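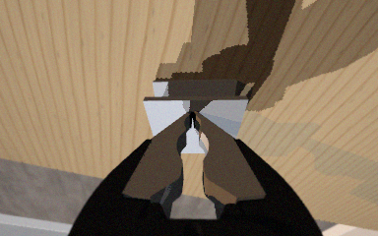 Culora Opens Second Furniture Showroom in Flarkemcombe

FLARKEMCOMBE – Home furnishings retailer Culora will open its second Flarkemcombe showroom on Tuesday at 9 a.m. The store covers roughly 3000 square feet on Dương Street and will employ 28 people, most of them hired locally.

The showroom carries 177 items, including dining tables, desks, shelving and bedroom furniture. Customers can order on site or book home delivery through Biso, the company's shipping partner since it began selling online.
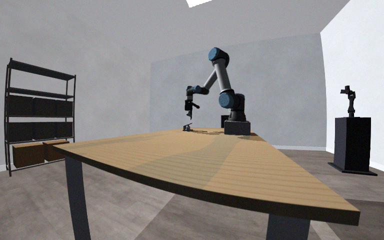

Table with a light tan wooden top and dark front edge.

Delivery within town limits is free during April. Orders placed before noon will normally ship the next business day – larger pieces may take longer. Assembly is available for an added fee.

The original store on the north side of town will stay open with its current hours. Parking at the new site is behind the building.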